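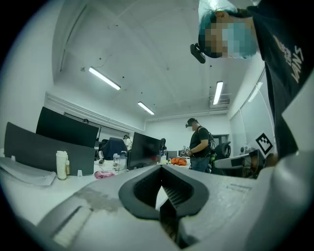 The grey Birnik hand unit on a weekday shift, with headsets and a backpack in use behind it.

We have had the Birnik kit for 40 working days. List price is $1,694 per hand unit, and the spare finger set is another 50. Setup took one afternoon, most of it spent on the Nastdale sync software, which wants its own user account and a fixed port.

Weight is 568 grams on our scale. Fine for the first hour. After that people start swapping hands.

Finger mounts come off with two screws – use the supplied driver, the heads are soft. Qianru Feng logged over two weeks of sessions in January and had three dropped recordings, all on firmware from before the Prideck patch.

Grip force readings drift a little by late afternoon. I re-zero at lunch. Left-hand unit arrives Thursday.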